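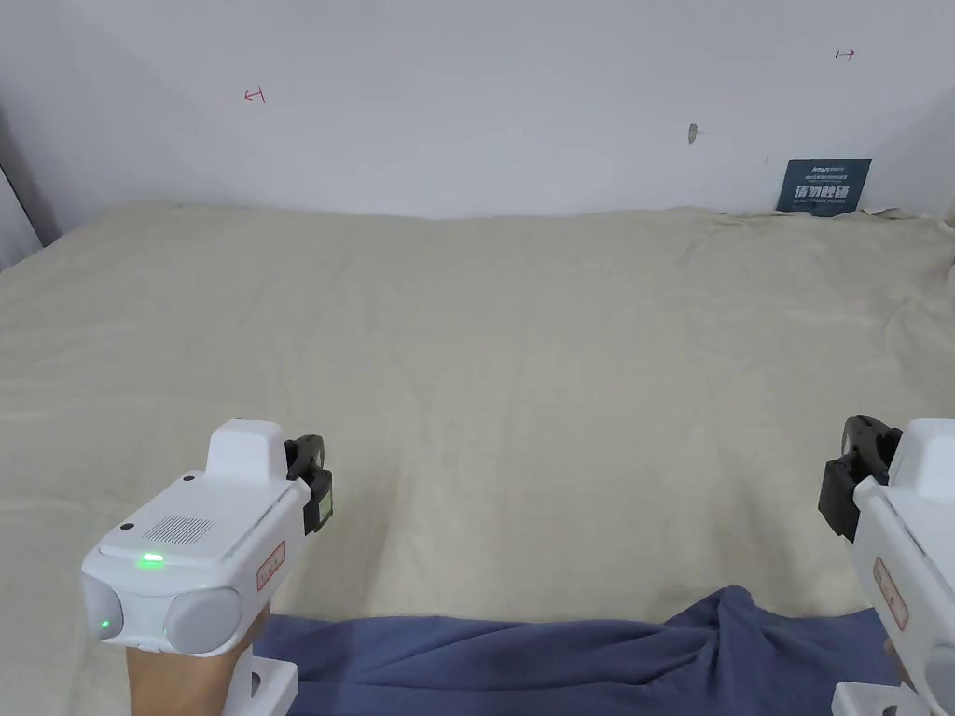

Folding on the bed: a talk with Tomos Yorath

Tomos Yorath has written about housework for small apartments since his student years. His column for the Kornell newsletter has 2,327 readers, and many of them ask him the same thing: where can I fold clothes if I have no table?

"On the bed," he told me. "I have a table, and still I use the bed. It is wide, and the shirt doesn't slide on the cover."

He first pulls the cover smooth with both hands. He does not try to make it perfect. "Small wrinkles are fine. You are not ironing the bed."

I asked him what people do wrong most often.

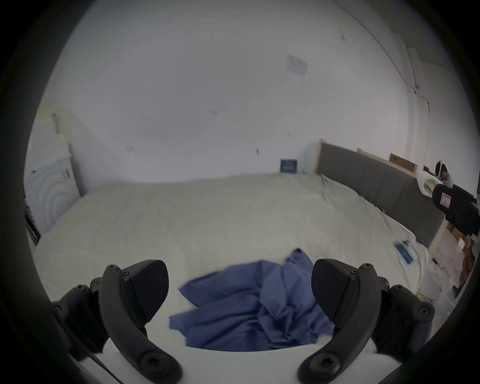
"They start to fold when the cloth is still a ball," he said. "They look for the sleeves inside the ball and they become angry." His advice is to take two corners, lift, and let the rest fall open. Only after this he thinks about the fold.

He also told me that he empties the bed before he begins, but he admitted that he forgets. "My phone is always there, charging. Then I fold a towel on top of it and I search for it for an hour."

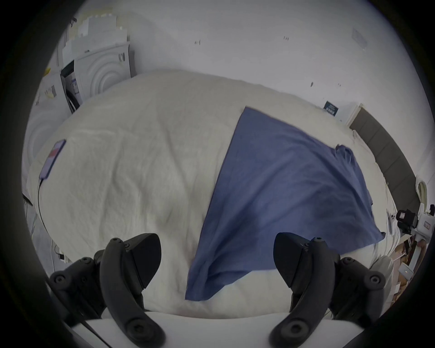

When the laundry machine is close to the bed

In many studio apartments the laundry machine stands in the same room where people sleep. Tomos lived like this for four years on Perell Street, and he liked it. "Two steps and the clothes are on the bed. You have no excuse."

For a T-shirt he puts the hem far from him and the neck near.

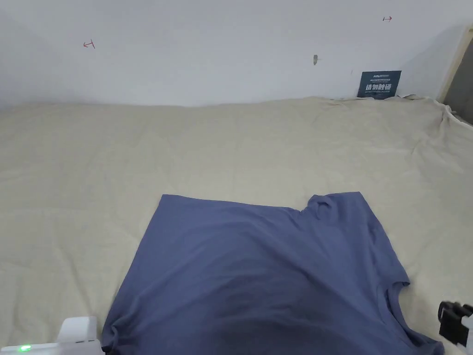 "Then I open the sleeves to the sides and press with my palm from the middle out," he said. "If one side is bunched, I fix it now. Later it is hidden inside the fold and you will feel it in the drawer." After that come the two sides, and the hem comes down to the neck.

He folds on the evening of washing, never the next day.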